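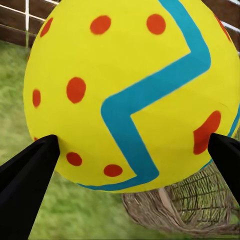

Egg decorating

Main page - Contents - Random article - Crafts portal - Help

Egg decorating is the practice of coloring, painting, carving or otherwise ornamenting the shells of birds' eggs, or of egg-shaped objects made from wood, clay, paper, glass or sugar. It is found in many parts of the world and is most often linked with spring festivals, among them Easter and the Persian new year. Chicken eggs are the most common material. Duck, goose and ostrich eggs are also used, the last mainly for carving and engraving because of the thickness of the shell.

History

Engraved ostrich shells from southern Africa are among the oldest decorated objects known. Decorated ostrich eggs were also placed in graves in ancient Egypt and Mesopotamia. The Christian custom of coloring eggs at Easter is usually traced to the early churches of the Near East, where eggs were dyed red. In medieval Europe eggs were among the foods given up during Lent, and hens went on laying through the fast, so households had a large supply on hand when it ended.

Printed dye packets came into wide use in the nineteenth century and largely replaced plant dyes in towns. Plant dyes stayed in use in country districts and have returned to favor with home crafters.

Preparation

Eggs meant to be eaten are hard-boiled before coloring. Eggs meant to be kept are normally emptied. A small hole is made at each end, the yolk is broken with a needle, and the contents are blown or drawn out. The shell is then rinsed and left to dry. Some traditions leave the egg raw and whole, in which case the inside slowly dries over a period of years. A raw egg treated this way can burst if it is kept somewhere warm or if the shell is cracked.

White shells give the brightest results. Brown shells are preferred for scratched designs, where contrast with a dark dye matters more than the exact shade. A wipe with vinegar removes grease and helps dye take evenly.

Methods

Plain dyeing is the simplest method. Onion skins give orange to deep brown, red cabbage gives blue, and turmeric gives yellow. Leaves or small flowers may be held against the shell with a piece of stocking, leaving a pale print when removed.

In wax resist, known best from Ukraine and neighboring countries, melted beeswax is drawn onto the shell with a small funnel-tipped tool. The egg is dipped in a series of dyes from light to dark, with more wax added between baths. At the end the wax is warmed and wiped away - all the colors appear together at that point.

Scratch work uses a knife or needle to remove dye from a finished egg. It is common in Lithuania, Poland and parts of Germany.

Painting is done freehand with a brush, using watercolor, gouache, acrylic or oil. Acrylic is the usual choice for blown eggs and for wooden blanks. Zigzags, bands and dots are popular with beginners because they can be followed around a curve without careful measuring.

Regional customs

In the hill town of Ferano, eggs are painted in April and hung in the windows of ground-floor rooms until the first hay is cut. The local style allows no more than 4 colors on one egg. Older pieces use a dull red made from madder root, while newer ones are painted with shop-bought acrylics.

The villages around Zamovura are known for eggs wrapped in fine straw. The straw is split, soaked, flattened and glued in short lengths, and a single goose egg may take a full day to cover.

Mastness holds an egg fair each spring in its covered market. One recent fair had 619 entries in the painted class, and the judging is done by touch as well as by eye - rough varnish loses points.

Collections

The Trevor Museum of Folk Craft holds 1,306 decorated eggs, most of them from household gifts. They are stored in padded drawers away from daylight, as plant dyes fade quickly. Only 7 drawers are open to visitors at a time, and the contents are changed twice a year.

See also

Easter egg
Egg rolling
Egg tapping
Wax resist
Straw marquetry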